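Trasima Tabletop Collection: Frequently Asked Questions

Applies to the block-handling task set recorded at the Cerkotier site. Last revised in June.

General

What does the task set contain?
The current release holds 1473 episodes of a single arm moving small shape blocks on a board. Each episode has one camera stream, joint positions, gripper state and a short text instruction.

How are the episodes divided?
881 are pick-and-place episodes with one target block. The rest are sorting, grouping and push episodes. The split files list every episode by task name.

What is the difference between Trasima and Salik?
Trasima is the collection. Salik is the recording software. Salik version numbers are stored with each episode and do not affect the file layout.

Recording

How is an episode started?
The operator loads an instruction from the queue, moves the arm to its start pose and presses Record. Salik refuses to start if the camera stream is more than 200 milliseconds behind the joint log.

How are the blocks arranged?
Salik prints a layout type: spread, cluster or mixed. The operator places the blocks by hand to match the type. Exact positions are not prescribed. In a mixed layout some blocks stand close enough to block the fingers and others are left with open space on all sides. Blocks may stand close behind the gripper, and partial occlusion at the start of an episode is allowed.

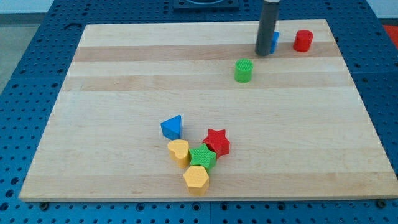
Can two blocks share a color?
Yes. Instructions must then name both color and shape, as in "pick up the green star" when a green cylinder is also on the board. An instruction that fits more than one block is rejected at review.

What happens when a grasp fails?
Keep recording. One retry is permitted and the episode is tagged "retry". After a second failure, stop and tag the episode "fail". Failed episodes are kept in a separate folder and are not part of the 1473.

Does the board have to stay in the same place?
Yes, within a session. If it shifts, end the session, run the camera check again and open a new one.

Labels and review

Who writes the instructions?
They are generated from a word list and edited by the operator before recording. Editing after recording is limited to spelling.

How is an episode reviewed?
A second operator plays it at double speed and marks it accept, retag or drop. Review is done in batches of 400.

Use

Can the data be used with a different gripper?
The images and instructions can. The gripper state is stored as a value from 0 (open) to 1 (closed) and must be rescaled for other hardware.

Is there a baseline model?
The Kumarasinghe baseline is trained on the pick-and-place episodes only. Its settings file is in the baseline folder of the release.

Where are errors reported?
Use the issue form on the download page. Include the episode number and the Salik version.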